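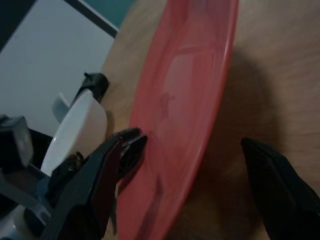
*Red plate on the table, glossy side up.*

December, 4:30 pm, glaze and finish notes, Gullport shop

OK so the big news is that the Entili test tiles finally came out of the kiln and I'm pretty happy with them! I fired 28 this time, same clay body as before, and the only thing I changed was the thickness of the clear coat. Thin coats went a bit chalky at the corners (I kind of expected that, I was stingy with the brush). The medium ones look great. The thick ones ran, and three of them stuck to the shelf, so I spent my lunch with a chisel. Note to self: kiln wash. Again. I wrote the same thing last month and then didn't do it.

The reds are still the problem child. Mine keep drifting toward brown, and I want a real coral, the kind of red that looks good with toast on it. The Hamaver stain gets closest, but it wants a slower cool than I've been giving it. Next firing I'm holding for 18 minutes at the top and then leaving the lid alone until morning, no peeking. If anybody comes in early and sees the kiln closed, please leave it closed!!

Did the scratch check on the medium tiles too. Fork, butter knife, then the scrubby side of a sponge. The fork left gray marks on two of the satin ones, and they came off with baking soda, so that's metal rubbing off on the glaze and the glaze itself is fine. The gloss ones didn't mark at all. I'd happily eat off those once the leach test is back from the lab, and not a minute before (vinegar on the counter overnight doesn't count, I know, I know). 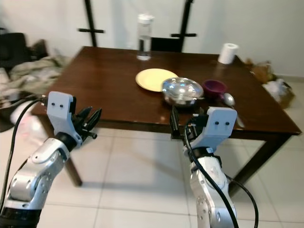 *Dining table, dark wood with a polished top.*

Other stuff while I remember it. The Clornix order is 86 pieces, mostly side plates, and I think we should quote it with the medium coat and gloss only. Satin is prettier but I can't face that many fork complaints. Also the foot rings need to be wiped cleaner before firing. A rough foot will chew up a shiny table in no time, and I'd rather spend the extra evening with a wet sponge than hear about it later.

To do:

- mix a fresh bucket of clear, sieve it twice
- relabel the Hamaver jar (the marker rubbed off)
- kiln wash on all shelves, for real
- send four gloss tiles out for the leach test
- find the good chisel, I had it at lunch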